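In Praise of the Big Red Button
By Ghazal Rahimi
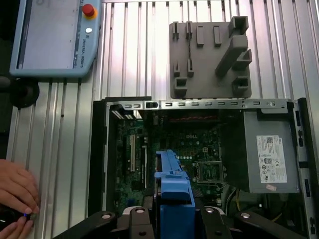
A red stop button on its yellow ring, beside a mostly blank screen.

I love a real button! Give me something with an edge I can find with my thumb, a bit of push, and a click at the bottom. My old Posley oven had 4 knobs and I could run the whole thing with flour up to my elbows. The new one has a sheet of black glass, and it ignores me the moment my fingers are damp.

My friend Parviz Azimi drives a delivery van, and he says the same about the dash. He used to turn the heat down by feel, eyes on the road. Now he goes through three menus and waits for a safe place to stop.

I know the case for screens. They can be updated, they switch languages, and one panel can do the work of 108 switches — I wouldn't want to learn 108 switches either. For maps and photos and long lists, screens are wonderful. But volume? Heat? Off? Those are jobs for the hand, and the hand is so good at them! My aunt, who can barely see now, still runs her 14-year-old radio like a concert pianist.

So when you next shop for a stove or a car, close your eyes in the showroom and try to turn something down. Ask the salesperson to try it too. I did this in April at Provarside and we both ended up laughing, and I went home with a plain little kettle that has one fat switch on the side.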